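How do I cut fuzzy white strips without shedding everywhere?

Sutrisno Yusof
I have a bag of white fuzzy strips left over from a craft kit, the hairy kind with loose fibers all along both edges. I want to bend them into arches for the tops of some little gift boxes, 80 boxes in all, so whatever I do has to be quick. Two problems. Every time I cut one the ends shed onto the table, and when I bend one over, the ends spread out and won't sit flat against each other. I've tried kitchen scissors and a craft knife. Is there a better way, or do I need a different material?

poirier_k
Wrap a bit of clear tape around the strip where you want to cut, then cut through the middle of the tape. Both new ends are held and you get a lot less fluff. Use proper fabric scissors if you have them. Kitchen scissors chew the fibers.

For the arch, bend it over first and pinch the two ends together at the bottom, then put a small clip on them. Don't crease the top. Let it make its own curve.
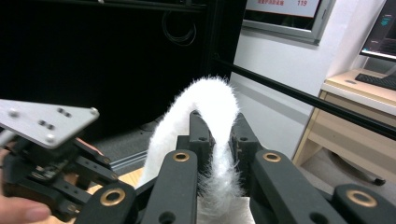 Once the ends are clipped you can put a dab of white glue between them and leave it overnight. If the ends fan out, trim the longest hairs after the glue sets. Trimming before just makes more loose ones. I work over a sheet of scrap paper and fold it up into the trash when I'm done.

Start with a few test pieces. I cut mine 8 inches long and they were too tall for a small box.

Hatutia
hot glue is faster but it strings and you'll see it on white. lint roller for the table

Otberg
The tape works. I'd skip the glue if the boxes have a slot in the lid, just push both ends through and tape them flat on the inside.

Contact us | Terms of use | Back to top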